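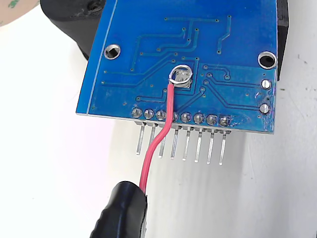

The repair shop in Plerthorpe opens at nine, and by half past there is usually a line at the counter. People bring in radios, bread machines, hair clippers and baby monitors. A ticket costs 12 dollars, paid up front, and covers a first look. If the item can be fixed, the customer gets a price for the rest of the work. If it can't, the shop offers to recycle it.

Plerthorpe lost its last television repair business years ago. The same thing happened in Graltstead, 12 miles up the river, where the old storefront now sells phone cases. For a long time the choice in both towns was to mail a broken appliance to its maker or throw it out.

The shop belongs to Birnerar, a small company that started by servicing cash registers and scales. Stores kept asking its technicians to look at other things while they were there, and in time the household work took over. The Plerthorpe counter now takes in 300 items in a normal month. In June, when fans and air conditioners come out of storage, it takes in more.

Most of the faults are ordinary. Cords fray where they enter the case. Switches wear out. Solder joints crack after years of heating and cooling, and a swollen capacitor can stop a machine that is otherwise sound. A part may cost less than a dollar, but finding the fault can take most of an afternoon, and labor makes up the bulk of any bill.

Parts are the harder problem. The back room holds 900 labeled drawers, many filled from scrapped machines. Some makers sell spares to anyone, some only to their own dealers, and some sell none. Glued cases add to the work, as do screws that need a special driver.

Birnerar also teaches. An evening class covers how to use a meter, replace a plug and solder a wire. It costs 155 dollars and runs for six weeks, with tools provided. The company borrowed the format from a neighborhood workshop in Cáceres, Spain, where people fix their own things at shared benches and pay for the time they use.

The next class in Plerthorpe is full. Names are being taken at the counter for the one after it, and a second shop is planned for Graltstead.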